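Ticket 315 — Bread maker loaf sinking in the middle
Product: Prunska bread maker
Status: Resolved

Opened by Dilruba Gamage, Sumville

Hello, and thank you in advance for reading all of this, I do tend to go on! I've had my Prunska since May and the first few loaves were lovely, tall and golden, and my neighbor asked if I'd bought them. Lately every white loaf comes up beautifully and then drops in the middle, so I end up with something like a soup bowl with a crust. The whole wheat setting is fine. I'm using the basic white recipe from the booklet, with bread flour and the yeast that comes in the little jar. Is the machine on its way out, do you think?

Reply from Rircombe Kitchen Support

Hi Dilruba, what a good clear write-up, and please don't worry about the length. I doubt very much that it's the machine. If the heater were failing, your whole wheat loaf would be coming out pale and gummy too. A loaf that climbs and then falls has usually risen a bit further than the dough can hold, and warm weather will do that, or a heavy hand with the water or yeast.

Could you tell me how you measure the water, and whether you're using the delay timer? If you load the pan at night and the kitchen stays warm, that alone might explain it.

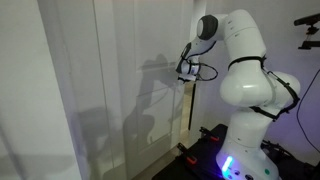 It would also help to know how you measure the flour. Scooping with the cup packs it down and spooning it in gives you less, so two people following the same recipe can end up with quite different doughs — I weigh mine now and I'm much happier for it.

Dilruba Gamage, 7:14 a.m.

Well, you've got me on the timer. I set it for 12 hours so there's bread at breakfast. The water I do by eye in an old glass jug with most of the lines washed off. I borrowed a Saha scale from my sister and the water I thought was 200 grams came to a good bit more, so I blushed a little.

Reply from Rircombe Kitchen Support

Oh, we've all had a jug like that! Please try one loaf with the water weighed and cold from the fridge, no delay, and a quarter teaspoon less yeast. Peek at the dough ten minutes into kneading. You want a smooth ball that's just a touch tacky. Keep the lid shut once it starts its last rise.

Dilruba Gamage, 4:30 p.m.

It has a dome! A slightly lopsided one, but a dome, and we've eaten half of it already with butter. I'll try the timer again when the nights cool off. You can close this, and thank you so much for your patience.

Closed by support. Cause: excess water, warm delayed start. No parts sent.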